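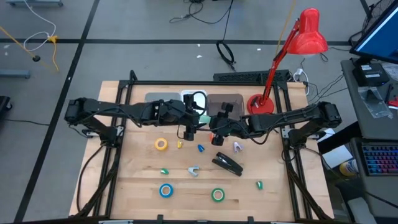 Payment fraud checklist, Rumville office
Filled in 10 June 2026, with my comments as I went

I've done this one in plain words again, as the last version read like a court bundle and I couldn't face it. Brillameo's own form is still the official one; my numbering follows it so you can match the two up. Scope is payments out, supplier records and the guarantee letters we hold for customers. Payroll gets its own sheet.

Key: OK, PARTLY, NO, or N/A.

1. Supplier records

1.1 New suppliers are set up by someone who can't release payments. OK
Tested this by asking for a dummy supplier to be added and paid from the same login. The system wouldn't have it. Lovely!

1.2 Changes of bank details are checked by phone, using a number we already had. PARTLY
I pulled 18 changes made since January. For 4 of them the call note gives no number at all, just "rang and confirmed". I'm sure someone rang, but rang where? If the number came off the same email that asked for the change, the call is worth nothing. Please write it down, every time, even for people we've dealt with for years.

1.3 Old suppliers are closed off. NO
Garkov is still live twice, once with the old account and once with the new one. I've asked for the old record to be blocked (it hadn't been when I left).

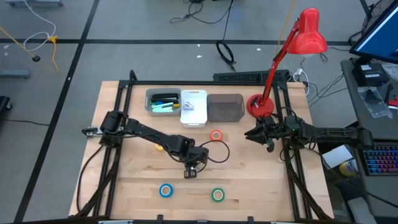 1.4 No supplier shares a bank account with a member of staff. OK
Ran the match myself. The only hit was an expenses record set up in the wrong place, and it's harmless, but do move it.

2. Approving and releasing payments

2.1 Two people sign off anything over £1,000. OK
Works well. I did go looking for invoices split to sneak under the limit, and found one pair from Wasilewska that looked odd until I saw they were for separate deliveries. Both had paperwork.

2.2 Card readers and passwords aren't shared. PARTLY
One reader was in an unlocked drawer with the PIN on a sticky note. Yes, I took the note away. No, I'm not writing down which drawer.

2.3 Urgent requests go through the normal steps. OK
People here are properly stubborn about this and I was really pleased to see it. Somebody had even printed out a fake "pay this before lunch" email and stuck it up by the kettle. 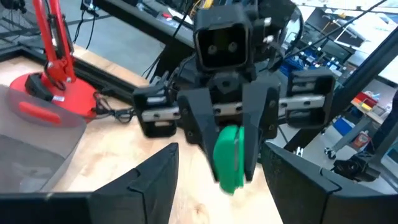 Second arm and its twin-lens camera, viewed between two black gripper fingers.

3. Guarantee letters and undertakings

3.1 Every letter issued is in the register. PARTLY
The register and the file agree, except that one letter for £160 is in the file and missing from the register. Tiny sum, I know, and I did feel a bit mean marking it. But a letter outside the register is the very thing this section is for, so it stays as PARTLY.

3.2 Blank headed paper is locked up and signed for. OK
Key log is up to date.

3.3 Application forms are complete before a letter goes out. OK
All the ones I opened had both signatures and a purpose filled in.

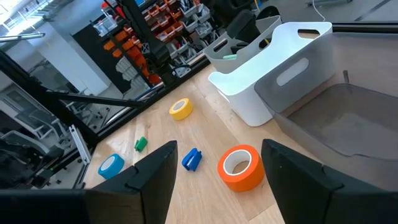

3.4 Expired letters are cancelled and marked as such. NO
There's a stamp for this and it lives in a box on top of the cabinet, still in its wrapping. Start with the oldest file and work forward, an hour should do it.

4. Speaking up

4.1 Staff know who to tell if something looks wrong. OK
Everyone I asked gave me the same answer without looking it up.

4.2 There's a way to report without going through your own manager. PARTLY
The phone line exists, but the poster has the old number on it. New poster, please.

To fix first: 1.2, 1.3 and 2.2
Can wait for the next visit: 4.2, though it's only a bit of printing
Next check: same sections, plus a fresh sample of bank detail changes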